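Filed under: Home & Family / Talks and Handouts

September 20, 2010
by Ionuț Sârbu

Notes for the laundry talk, Brurnmont library, downstairs room. I get 30 minutes, so don't ramble like I did in April!

Start with the hand-up question: who folds on the bed? (Most of the room, I bet.) Good, me too. I gave up on the table years ago, the bed is bigger and my back likes it better. Pull the blanket smooth first, then start with the dark stuff, one thing at a time. 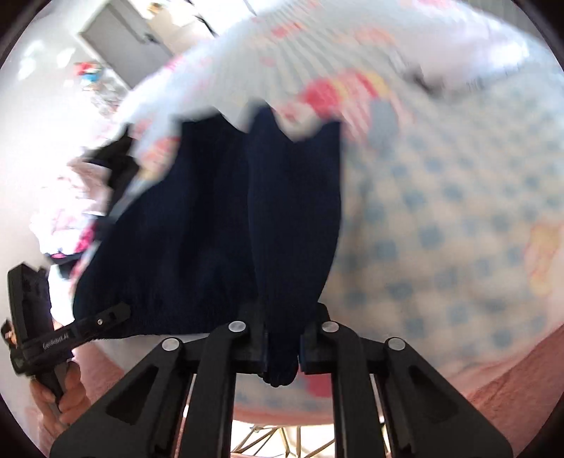

Pick it up, let it hang for a second, give it one shake. Most of the wrinkles you'd iron later come from skipping that shake. Then lay it down, sleeves or legs in, and fold it in 3. Do the live demo now with the blue sweater from my bag. Slow down here, last time the back row couldn't see a thing.

Next bit is the heap. You always have a heap! Mine goes up in a corner of the bed and the folded things go on the other side, and I don't let them touch. If they touch I end up folding the same shirt twice (tell the Oprea story, keep it short). Kids' rooms are harder because the shelf is full and there are toys everywhere, so I leave the toys alone and just do the clothes.

Then pass around the handout and stop for questions. The one I always get: 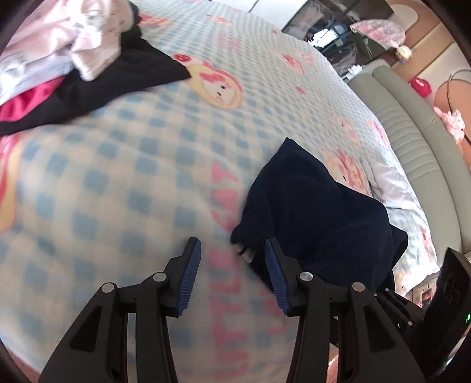
Should you fold things right out of the dryer, or can they wait?

They can wait an hour or so if you spread them flat. Left balled up in the basket overnight, cotton creases and you'll be washing it again or getting the iron out.

Finish with drawers if there's time. Skip it if there isn't.

Comments

Usport: My bed is always covered in the heap so where do I sleep lol

Anon: Tried the shake. Works on shirts, not so much on linen.

Usport: Is the handout online anywhere?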